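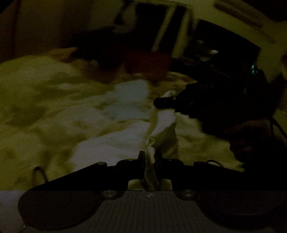 No. 50

Florian Mallet has sent me his house rules for hand-held gripper work, version 6, and I have read them the way I read the terms on a parking garage ticket, which is to say after the fact and with rising guilt.

The rules came out of the Orkbridge group, who wanted everyone's bedding sessions to match. Fair enough. My sheets in February and Quách's sheets in February looked like two different sports. Most of the document is good sense. Grip the cloth, close fully, then move. Don't drag a fold you meant to lift. Keep your free hand away from the fingers unless the task calls for two. Stop at 60 seconds, finished or not, and start a new take.

I lasted one morning before breaking the speed rule. Florian wants slow, even motion, and I make a bed like someone who has heard the doorbell. Cloth punishes this. Pinch a sheet and yank and you get a rope, and there is no section in version 6 on what to do with a rope. (I've asked. He is "considering an appendix.")

My other complaint is the light. Jurngate's old guidelines gave a number and a cheap meter to check it with. Ours say "adequate," a word my landlord also likes. I'd take a dull number over that any day, and so would whoever has to sort the takes at Limness.

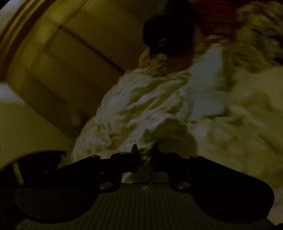

Two rules I'd add

1. Reset the bed the same way before every take, even when you're tired of the bed.

2. Write down what went wrong while you still remember it. "Blanket, again" is not a note. I have 6 of those.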